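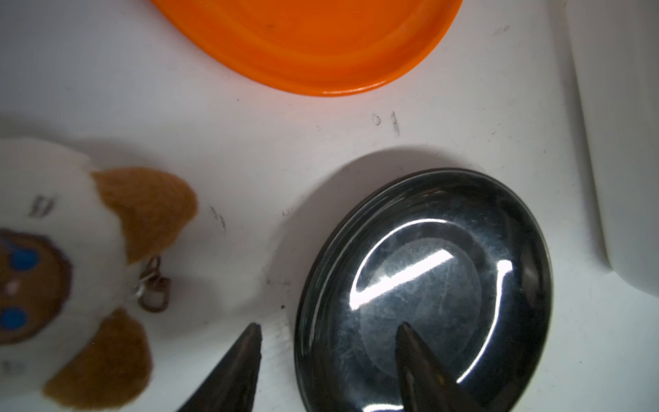 Inside the Fulbridge open day: a protein lab lets the neighbors in

I have written about biology for a good part of my working life, and I still get a little jumpy with excitement when somebody hands me a visitor badge. So when the Pranitz Institute opened its Fulbridge building to the public for the first time, I was in line well before the doors were unlocked (with 136 other people on the list, as I learned at the desk).

Pranitz works on how proteins fold, and on what goes wrong when they don't. The building is plain brick, two floors, next to the river, and you'd walk right past it. Inside, the staff had split us into small groups and sent each one off with a scientist as guide. Ours was Treasa Fitzgerald, a biochemist who talks fast, walks faster and clearly loves every corner of the place.

We started in the cold room. It is kept just above freezing, and we all crowded in with our coats on while Treasa explained how the team breaks open yeast cells and fishes out a single protein from the thousands inside. She compared it to finding your own sock in the laundry of an entire apartment block. A boy near the front wanted to know if the yeast was the same kind you bake with. It is, and he was delighted!

Next door was the microscope suite, and I could have stayed there all afternoon. The big electron microscope, which everyone calls Stinda, sits in its own room on a separate concrete slab so that passing trucks won't shake it. We looked at it through a window. On the screen outside they had put up a day's worth of pictures, gray and grainy, full of faint smudges. Each smudge was one molecule. A computer sorts them and stacks them up, and out of all that fuzz comes a shape so sharp you can make out the spot where a drug might fit. I've read about this plenty of times, but seeing the smudges first made it land for me in a new way.

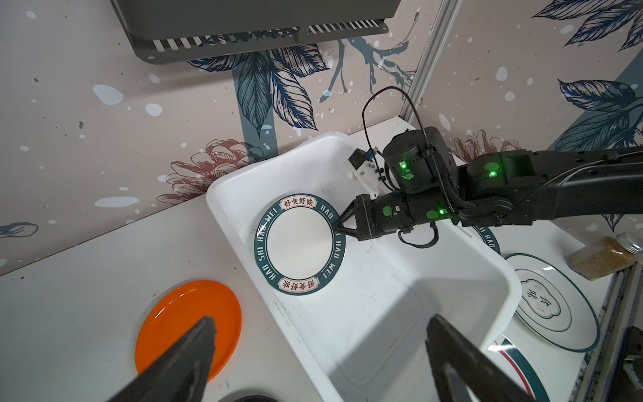 Open Day Report
By Senan Ní Chonaill
10/03/2021

After a break for coffee and some very good scones, we moved upstairs to the Ó Ceallaigh lecture room, which holds 100 and was packed. The talk was on shape-shifting proteins, the ones that can clump together in nerve cells. Treasa gave it herself, with a length of garden hose for a prop. She twisted it into a neat coil, let go of one end, and the whole thing sprang across the desk. Big laugh, and then a really clear account of why heat and acid make a protein lose its form.

The questions ran for more than 12 minutes past the end. One woman asked how long it takes to get from a shape on a screen to a medicine in a pharmacy. Years, Treasa said, and most of the candidates drop out along the way. She didn't dress it up, and I liked her for that.

My favorite part came last. In the teaching lab we each got a tube of mashed strawberry, a squirt of dish soap, a pinch of salt and some ice-cold alcohol, and pulled out pale strings of DNA on a stick. Yes, I have done it before. I still grinned the whole way through, and so did the retired bus driver next to me, who asked for a second tube to show his wife.

A few practical notes if you want to go. The next open day is planned for September, places are free but you have to book, and the elevator reaches both floors. Bring a sweater for the cold room. The parking lot fills early, so take the number 2 bus, which stops right across the street from the front door.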